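2019-12-11
By the Cestano reference desk

Compartment box

A compartment box is a small container divided by thin internal partitions, used to keep minor items apart. Clear plastic is the usual material, as the contents can be checked with the lid shut. Partitions are either moulded in one piece with the walls or slotted in. The Mrema pattern has 8 fixed cells; the Winorus pattern has removable dividers.
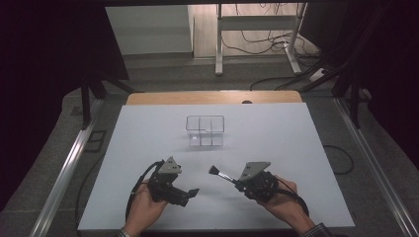 How is dust removed from the corners of the cells? A small dry brush with a narrow head is drawn along each partition towards the corner, and the box is then tipped out.

Solvents are avoided on clear plastic, which may cloud or crack. Washing is done in lukewarm water at no more than 40 degrees, followed by drying in air. Boxes with slotted dividers are taken apart first. In the Plerumar catalogue they are listed under number 851, with spare dividers under 660.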